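Rutherford Room project – progress report for April
Prepared for Heradora by Raghda Ghanem

We have had a really good month! The records room at Rutherford is starting to work like a place where people can find things, and I'm happy to say the filing side is ahead of the plan we sent you with our application.

When we started, the old paperwork was spread over three offices and a hallway closet. The list now stands at 710 folders, and 147 of those have been checked, relabeled and given a home. Duplicates go in a separate pile for Zirncombe to look over before anything gets shredded. I had expected that part to drag, but they've been quick with their answers and we are nearly caught up.

The floor was on your list of questions last time. We kept the pale one, and I'm glad – it makes the whole room feel brighter, even late in the afternoon.

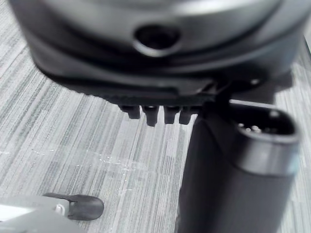

The pale floor in the records room, April

Storage is the other big piece. We settled on light wood for the counter, with a cabinet underneath, and people have taken to it right away. Sorting happens on top, and whatever is finished goes below. Komis delivered everything in one trip and came back to adjust two doors that were rubbing (no charge, which was kind of them). I've asked them for a price on 5 extra shelves, and I'll send that along as soon as I have it.

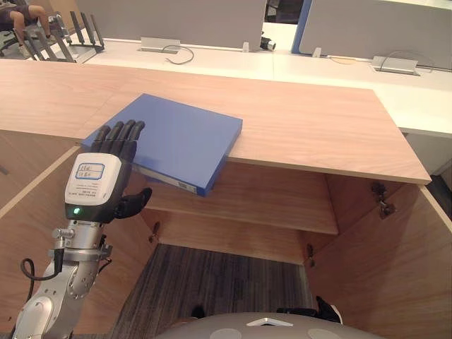
Blue is for the property files, by the way, and every binder gets a label on the spine before it goes in. We tried putting labels on the front covers first and gave up after a few days of pulling binders out just to read them. The spine labels are so much faster! The new staff picked up the system in one morning.

Spending is on track. The labels came in $125 under what we had set aside, and with your approval I'd like to put that toward the shelves.

Still to do in the next period:

Finish the property files and start on the correspondence
Get Zirncombe's decision on the last duplicates
Write up a one-page guide to the labels and colors

Come by and see it if you're in the building. Mornings are best, before the sorting gets going.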